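Print this page | E-mail this page

Visit report: Hekden seed store and trial ground, 10/05/2019

The Hekden store holds 1000 accessions of squash and pumpkin in two cold rooms. The older catalog goes back to a garden list of 1762, kept in a flat drawer and shown on request.

Kelly Bezerra led the tour. Seed is dried slowly, sealed in foil and tested for germination before it goes on the shelf. Lots that fail are regrown the next season — hand pollinated, with the flowers taped shut overnight.

Search Enter keyword Go

Labels carry the variety, the plot and the harvest year. Rocha, a ribbed orange type, is the most requested. 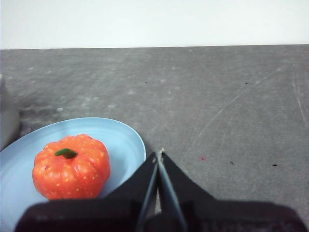 Mirela Fagundes asked whether taping was enough with bees working the next plot, and said her own lines had crossed at that spacing. Bezerra replied that the male flowers are taped as well, the evening before they open.

The trial ground opens to visitors in July.

This site uses cookies. Accept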